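Home Checklists Workroom Storage About Contact

My craft room safety check, with comments

By Fenna Bosman, March

4 min read

I do this check every spring, before Gladys and Yeison start coming over to cut and glue with me again. It takes me an evening and a pot of tea. Last year I scribbled it on the back of a Dimel catalog and then lost the catalog, so this time it's going up where I can find it (and where you can steal it!).

FLOOR AND WALKWAYS

[x] Clear path from the door to the table
OK now. I had a stack of cardboard behind the door, and I'd been stepping over it for weeks without noticing.

[x] Rug lies flat
Corner keeps curling. I stuck it down again. If it lifts once more the rug goes to my sister's.

[ ] Step stool feet
One rubber foot is split. Still waiting for new ones from Plukcombe, so no climbing for anyone until they come. Yeison, I mean you.

POWER AND LIGHT

[x] Cords checked end to end
All fine except the old glue gun, where the cord had gone stiff near the handle. Into the trash with it.

[x] Power strip not overloaded
I used to have the iron and the heater on the same strip. Mabli Pritchard gave me such a talking-to over that one, and she was right. The iron has its own wall outlet now.

[x] Lamp bulbs
Both good.

BLADES AND SHARP THINGS

[x] Rotary cutter guard closes
Yes, but it was gummy. A bit of rubbing alcohol and it snaps shut like new.

[x] Used blades in the lidded tin
The tin is nearly full, so it gets taped up and replaced this month. Please don't drop blades in the wastebasket, even wrapped in tape! I empty that thing by hand.

[ ] Pins
I ran the magnet along the baseboard and picked up a shameful number. Doing it again tomorrow with better light.

TABLE AND MAT

[x] Table doesn't rock
Solid. I leaned on every corner.

[x] Mat lies flat, no deep cuts
It's the white one with the pale gray grid, and it's pretty scuffed by now, with gray smudges and little specks all over the middle. That's only looks. What I'm checking for is grooves that would pull a blade sideways, and I ran my fingers over the whole thing and didn't find one.

[x] Small bins sound, no cracks or sharp rims
The cream-colored one that says "Hello" with the red smile passed, and I'm glad, it's my favorite. I squeeze each bin gently and feel along the rim. A Jodska one failed last year with a split I could have cut my thumb on.

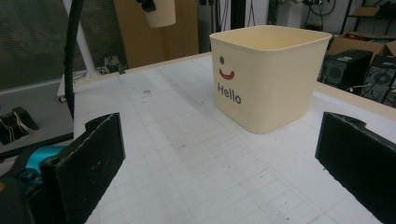
Bins also have to be put away before anybody gets a cutter out. You reach over one, your sleeve catches, and there goes your straight line, or worse. I've moved them all to the low shelf.

GLUES AND SPRAYS

[x] Lids tight, labels readable
Two jars had no label left, so out they went.

[ ] Spray adhesive stored away from the heater
Needs a better spot. Niall Baxter says he'll put up a bracket in the hallway closet.

FIRST AID

[x] Bandages, tweezers, gauze
Restocked, a box of 100 bandages.

Still open: stool feet, pins, spray shelf. I'll tick them off on this page as I get to them.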